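On Keeping Household Papers

This post continues the series on domestic administration begun in March. It concerns the papers a household receives, the period for which they should be held, and the manner in which they should be let go. Readers who have written about the filing of recipes will find that matter dealt with separately in a later post.
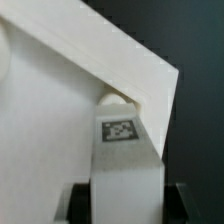
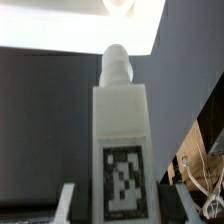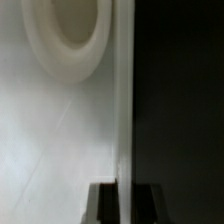 Welitz, Tue 20 August

The question of household papers is usually raised at an inconvenient time. A lease comes to an end, a parent moves to a smaller home, or an insurer asks for a receipt. At that point the papers are consulted for the first time in years, and it is found that the phone bills have been kept in perfect order while the deed to the garage is missing. I worked in the records section of a mid-sized employer for most of my career, and I have been asked more often about kitchen drawers than about anything I was paid to know.

The position taken in this post is that a household should have a retention schedule. The term belongs to offices and may seem heavy for a family of four. It means a list of the kinds of paper that come into the home, with a period written beside each kind. When the period has passed, the paper is destroyed. The list should fit on one sheet and should be kept at the front of the first folder, where a person who did not write it can find it.

The schedule in use in my own home has been in place for nearly ten years and has been revised whenever it proved wrong. It divides papers into those that are permanent, those that are held for a fixed term, and those that are held only until the next one of the same kind arrives.

Permanent papers include records of birth, marriage, divorce, adoption and death, military discharge papers, school and college diplomas, and wills. Immunization records are also kept permanently. They were once in the fixed-term group, and this was an error that cost my younger son two appointments and a good deal of patience when he applied for a post overseas. The permanent group is small. In most homes it will fit in one box, and it should be the box that a neighbor could carry out of the house on instruction by telephone.

Fixed-term papers are the largest group. Tax returns and the papers that support them are held for seven years in our home. I offer this as our practice and do not present it as a rule. Requirements differ by place and by the kind of income involved, and readers should ask the office that collects their taxes. Receipts for work done on the house are held for as long as the house is owned, and for the same term as the tax papers after it is sold. Medical bills are held for three years after they have been paid in full. Loan papers are held until the loan is closed, and the letter confirming that it is closed is then moved to the permanent box. I have met several people who threw away that letter and kept the monthly statements.

The last group consists of papers that replace one another. An insurance policy is superseded by its renewal, unless a claim is open. A warranty booklet is superseded by the purchase of a new appliance. The pension estimate that arrives each spring may replace the one before it, though a person who suspects an error in the estimate should keep the full run until the matter has been settled.

I should set out how the schedule came to be written, as the method may be of more use than the list. In the first year we wrote nothing down. Every paper that came into the house was placed in a single tray, and on the last evening of each month the tray was sorted by kind. We wrote the kinds on the backs of envelopes. Only after several months was it clear which kinds came regularly and which had come once. A schedule written in advance, from a book or from a web page such as this one, will have a line for stock certificates in a house that owns no stock and no line at all for the letters from the school district.

My colleague of many years, Rahel Gasser, took a different view and has asked that it be recorded. She holds that a household should keep everything for ten years and then discard the oldest year in full, with the exception of the permanent box. Her system has the merit that no decisions are required. It does need more shelving than I have. She has a dry basement and I do not, and I believe the difference between us comes down largely to that.

Some remarks on storage may be helpful. Papers should be kept away from exterior walls, from water heaters, and from any closet that shares a wall with a shower. Plastic sleeves are often recommended. I have found that older sleeves can lift the ink from printed pages, and I have returned to plain paper folders for everything but the permanent box. Metal clips should be removed before long storage. Rubber bands should never be used. They dry out, they stick to the top sheet, and the residue cannot be removed without damage to the page.

Labels should be written by hand in pencil on the tab, and in full words. A folder in our own cabinet was marked "K. misc." for some time. It contained the papers for the Karkari apartment, which we rented for a short period after our marriage, together with a kennel certificate, and each of us had assumed that the other knew what it was for. The kennel certificate belonged to a dog that had since died. The apartment papers turned out to matter when a former landlord's estate wrote to us about a deposit.

Receipts on thermal paper call for particular care. They fade, and they fade faster in a wallet or on a sunny sill. A receipt that supports a warranty or a tax claim should be copied onto ordinary paper in the week it is received, and the original stapled behind the copy. Our refrigerator was bought from Morelli, a shop that has since closed, and the original receipt is now a blank strip. The photocopy was accepted without question when the compressor failed.

I have been asked whether all of this might be done on a computer. Much of it might. A scanned copy is sufficient for a great many purposes, and the search function is a real convenience. My reservations concern access. Household papers are most urgently needed when the person who manages them is ill, absent or dead. A password known only to that person is a locked cabinet, and the locksmith in this case is a customer service line. Households that keep their papers on a computer should print the schedule, add a note stating where the files are, and place both in the permanent box. The arrangement for passwords should be made with the help of whoever prepares the will.

Aurelia Kuster, who settled her aunt's affairs last winter in Zisov, wrote to me at length after the first post in this series and has allowed me to quote her. "She had kept every Christmas card and no bank statements," she wrote. "I found the bank by its calendar. It was hanging in the pantry." Her letter goes on to list the offices she was obliged to write to, and the replies, which were slow and for the most part courteous. I draw attention to her practical advice, which is to order more certified copies of a death certificate than seem necessary. She ordered three and had used them all within the month.

The matter of personal letters is often raised in this connection. They do not belong in a retention schedule. They have no term, and the person who receives them is free to keep or burn them as he or she sees fit. I suggest only that they be stored apart from business papers, so that an executor looking for a mortgage statement is spared the embarrassment of reading them, and the family is spared the chance that they will be shredded along with the gas bills.

As to destruction, papers bearing account numbers, signatures or dates of birth should be shredded. Other papers may be recycled. A small shredder will overheat if fed continuously, and the work should be spread over more than one evening. Where a town offers a shredding day, it is worth attending, though the line in Welitz begins to form well before the truck arrives and residents are advised to bring a folding chair.

The review itself need not take long once the schedule has been in place for a year or two. Ours is carried out in the week after the tax return is filed, when the papers are already on the table. The oldest tax year is removed, its folder is relabeled for the new one, and any change to the schedule is written in and initialed by both of us. The initials were my husband's suggestion. He had discovered that I had been shredding his boat magazines under the heading of superseded booklets.

Comments on this post are open and will be answered on weekends. Readers who wish to have a copy of our one-page schedule may ask for it there, giving an address to which it can be mailed, and should allow a few weeks for a reply.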